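Living in rooms that other people furnished

I have lived in furnished rooms for most of my adult life. When I say this to people at home in Hungary, they look at me with pity, as if I told them I eat only from cans. In my mother's family you buy a bed when you marry and you die in the same bed. I have slept in so many beds that I don't remember all of them, but I remember the rooms, and lately I was thinking about what they did to me.

The subject came up again because my lease ends in August and I must decide if I finally buy furniture. My sister says yes. My bank account says something else.
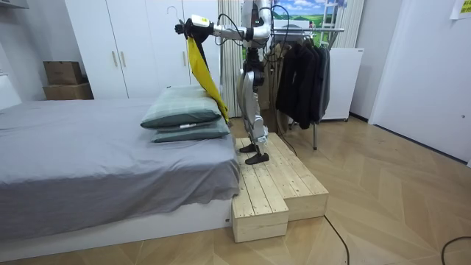

Brostden, 2024-06-06

I came to this town with two suitcases and a box of books which arrived three weeks later than me. The room I took was on the upper floor at Ingvild Kvam's, in the street behind the Nider bakery. The rent was low and I did not ask why. The reason was the trains, but I got used to them, and after one winter I could tell the time by them with good precision.

Ingvild had furnished the room for her son, and then for a cousin, and then for nobody in particular. So there was a desk for a child, a wardrobe for a rich old lady and a lamp that belonged in a dentist's office. In the first week I moved everything to a different wall. In the second week I moved it all back, and I understood that Ingvild had tried every wall before me and knew the answer already. The desk could only stand by the window. If you put the bed there you had cold air on your face all night.

This is the first thing I learned about furnished rooms. Somebody has already made the mistakes for you. It is a kind of respect to wait a little before you change anything.

The drawer question

In every furnished room there is one drawer that is not empty. I have never seen an exception. The owner says "I cleared everything out for you," and it is true, except for one drawer. At Ingvild's it was full of instruction booklets for machines that she did not own any more, and a bag with 21 curtain rings. I know the number because it was written on the bag.

In my first years abroad I was a little offended by this drawer. I paid for the whole room and I wanted the whole room! Later I started to like it. In Jistham, where I worked one season, the drawer had postcards in it, all from the same beach, and on lonely evenings I read them for language practice. My vocabulary for weather is still excellent.

Vichien Sangkhawat, who shared the kitchen with me in Jistham and is still my friend, had a strict rule on this. He closed the drawer, put tape on it, and did not open it until he moved out. He said that otherwise he would begin to feel responsible for the things inside. I think he was right, but I could never do it. I always open the drawer on the first night.

What I carry with me

People ask what makes a strange room feel like yours, and they expect that I say photographs or a plant. For me it is only bedding and a hook. I bring my own pillowcases, because the smell of another family's detergent keeps me awake. And I bring a strong hook for the back of the door. Landlords give you a wardrobe and they think the job is done, but a person has always one coat and one shirt that are in between, not clean enough for the wardrobe and not dirty enough for the wash. Without a hook, these go to the chair, and after a month you have no chair.

Hangers I never carry. I used to leave some behind in each place, as a small gift. Once I came back to visit a landlady and she had them all in use, which pleased me more than I can explain.

I also have a radio, a Pandey, very old and very ugly. The button for the volume fell off years ago and I turn the metal part with my fingers. In each new town I look for the local station in the first hour. I don't understand it well in the beginning - they speak fast and there are many jokes about places I don't know - but after some months I laugh one time at the correct moment, and then I know I live there.

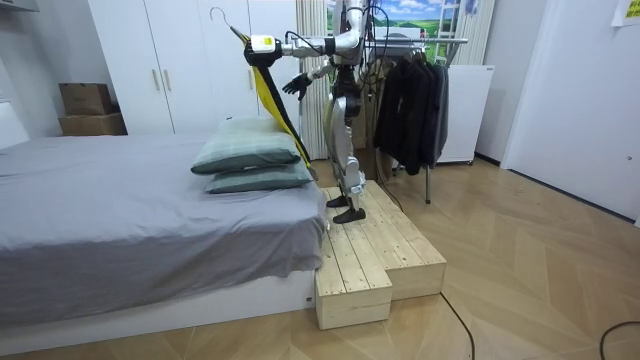
The money part

I promised my sister to write down honest numbers, so here they are. To furnish a small apartment in the simplest way, I would need a bed, a mattress, a table, two chairs, and something for the clothes. I found a used table for 200 and the seller wanted me to carry it down from the fourth floor myself. The mattress is the real problem, because I don't want a used one, and the new ones cost more than my bicycle and my radio and my desk at work together.

Against this, a furnished room costs me a bit more every month, and after 18 months I would have paid for the furniture anyway. My sister made this calculation and sent it to me with a smiling face. It is correct. I checked it two times in the hope that it was not.

But her calculation does not include the moving. I have changed my address often, and each time I did it with one trip in a borrowed car. If I own a bed, I need a van and a friend with a good back. And I must ask this friend, and then I owe him a dinner. I am a slow cook.

What Ingvild thinks

I told Ingvild about it last week when I brought her the rent. She was cleaning mushrooms and did not stop. She said I could take the wardrobe if I go, because she never liked it, it came from her husband's aunt and it makes the whole wall dark. I said that it would not fit through the door. She said that it came in through the door, so it must go out also. Then we both went upstairs with a measuring tape and stood there for a long time.

It does not fit. We think that the door was changed later, maybe when the cousin lived there, but the cousin does not remember it. So the wardrobe stays, and the next person will get it too, together with the curtain rings.

I have still some weeks to decide. On Saturday I will look at an empty apartment near the station, with large windows and no furniture in it at all, and I already know that I will look for a drawer. If someone in Brostden sells a good table and lives on the ground floor, please write to me.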